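Capítulo 7. Percepción y control del agarre en objetos deformables

En los capítulos anteriores supusimos que el objeto conserva su forma cuando la pinza se cierra sobre él. Con esa suposición basta un modelo de contacto puntual y un umbral de fuerza. Las esponjas, las espumas y los tejidos obligan a cambiar el planteamiento: la anchura entre dedos deja de indicar el tamaño del objeto, y la superficie que ve la cámara se desplaza mientras dura el cierre.

Trabajaremos con el conjunto Clakden, formado por 2,178 demostraciones con pinza manual sobre una mesa de trabajo doméstica. De ellas, 1,826 se usan para entrenar y el resto queda para la validación. El lector puede cargarlas con la biblioteca Tosh, cuya instalación se explicó en el capítulo 2. Cada demostración contiene vídeo, pose estimada de la pinza y apertura de los dedos, todo referido a un mismo reloj.

La esponja sujeta en vertical entre los dedos de borde azul, sobre la retícula blanca del tapete, es el caso que seguiremos en las dos primeras secciones.

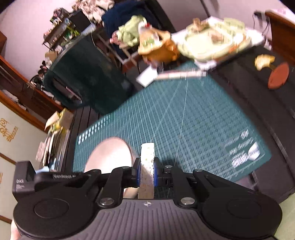
7.1 Estimación de la pose con fondo cargado

El módulo de odometría visual busca puntos estables de un fotograma al siguiente. Una retícula impresa ofrece muchas esquinas, pero todas se parecen, y el emparejamiento puede saltar una celda entera. Por eso Tosh combina dos fuentes: los puntos del plano de trabajo y los del fondo de la habitación. Los que caen sobre la propia pinza se eliminan con una máscara fija, calculada una sola vez durante la calibración.

El desenfoque por movimiento reduce el número de puntos útiles. Cuando este baja del mínimo configurado, el filtro propaga la pose con la unidad inercial y aumenta la covarianza. No conviene descartar esos tramos sin más, pues suelen coincidir con los traslados rápidos entre dos agarres.

7.2 Del contacto a la orden de cierre

Una pieza cilíndrica de aspecto espumoso, apoyada de canto como una rueda, plantea otra dificultad. Los dedos la toman por sus lados y la apertura medida depende de cuánto ceda el material. El controlador de referencia, Omside, estima primero la rigidez aparente y después fija la apertura deseada; la red solo corrige el residuo.

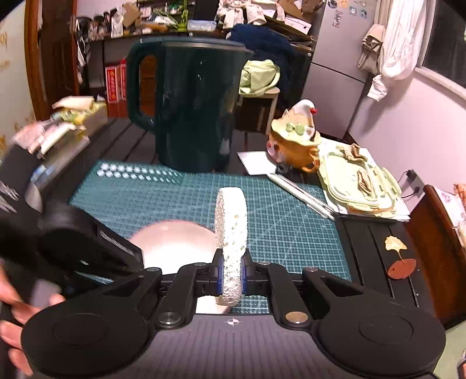 Dirkumham objeta que estimar la rigidez en línea añade un retardo innecesario y que una política entrenada de extremo a extremo aprende la misma relación a partir de las imágenes. La objeción es razonable cuando abundan los datos. En el ejercicio 7.4 se pide comparar ambas opciones con el mismo conjunto de validación y medir el error de apertura en cada instante.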